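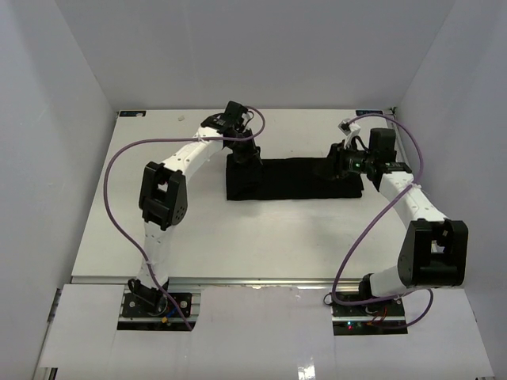
Stosis has released the fourth regional expansion for its cooperative fantasy game Nundar, and the studio has used the occasion to revise a part of the design that had changed little since the original launch: the way in which two players share a single task. The expansion, titled Barbier, is built on paired actions. Almost every significant obstacle in the new region must be handled by two characters at once, each responsible for one end of the work, much as two robot arms might each take an end of a folded black cloth on a white tabletop. Neither character can complete the action alone, and the game measures how closely the two remain in step.

The system is introduced in the harbor district, where players are asked to raise a sail on a damaged vessel. One player controls the left line and the other the right. If one side rises too quickly, the sail twists and the attempt must be repeated. There is no penalty beyond the lost time, and the sequence can be practiced as often as the pair wishes. The same principle then returns in more demanding forms: carrying an injured guide across a rope bridge, lowering a bell into a flooded chapel, and, in the closing chapter, holding a gate against the creature known as Ukik.

Ukik will occupy most of the discussion among experienced players. The creature is a burrowing serpent with plated sides and a soft throat, and it appears in three stages. During the first, it remains partly underground and attacks only the player who last struck it. This behavior allows a disciplined pair to alternate, with one drawing the creature forward while the other works on the plates. Fire has little effect at this point. Cold damage slows the serpent's turns, and blunt weapons break the plates more reliably than blades.

The second stage begins when 2 of the plates have been removed. Ukik leaves the ground entirely and circles the arena wall, and the gate at the northern end starts to open. Both players must reach the gate and hold it closed through a paired action that lasts until the serpent completes its circuit. Pairs who arrive at different times will find the mechanism unforgiving. A late partner can still join, but the stamina of the first player drains at double the usual rate until the second hand is on the chain.

In the final stage the throat is exposed, and the fight becomes shorter and far more dangerous. Ukik gains a sweeping attack that covers nearly the whole arena floor. The safe positions are directly beneath the head and on the raised stones near the entrance. Characters equipped with heavy armor can survive one sweep at full health, while lighter builds generally cannot. A weapon with long reach is advisable, as the throat is lowered for only a moment after each attack.

Preparation matters more here than in earlier regions. The recommended character level is 40, and the expansion does not adjust its difficulty downward for those who arrive below it. Food that restores stamina is sold in the harbor market, though the supply refreshes slowly and the better items are found by fishing along the eastern shore. Players who complete the errands of the lighthouse keeper receive a pair of linked bracelets, which allow the two wearers to share a portion of their stamina during paired actions. The bracelets are easy to overlook – the errands are not marked on the map – and they make a considerable difference at the gate.

For those who play alone, Stosis has provided a companion controlled by the game. The companion is competent in combat and rarely wastes supplies. Its handling of paired actions is less satisfactory. It follows the player's pace with a slight delay, and in the bell sequence this delay can cause a failure that no amount of care will prevent. The studio has acknowledged the matter in its release notes and states that an adjustment is in preparation. Until then, solo players may prefer to invite a partner for that section through the public lobby, where the option to join for a single task has been added.

The region itself rewards slower exploration. Barbier is set in the year 2567 of the game's own calendar, long after the events of the main story, and many of its ruins will be familiar to returning players under different names. The old customs house now stands half submerged. The road to the mountain pass, once a route for merchants, has been taken over by a colony of stilt-legged birds that will trade polished glass for fish. Several of these encounters have no bearing on the principal quest, and some can be missed entirely if the bell is lowered before the chapel is searched.

Performance on older consoles is acceptable in the open country and uneven in the harbor, where the frame rate drops noticeably during rain. Loading times between districts have improved. The interface for paired actions can be resized, and players with limited use of one hand may assign the complete sequence to a single button, a setting found under the accessibility menu and available from the first screen of the game.

Barbier requires a completed copy of the main story and is offered as a separate purchase. Only one member of a pair needs to own the expansion. The second player may join as a guest and will keep any equipment earned, although entry to the region afterward remains tied to the owner's session.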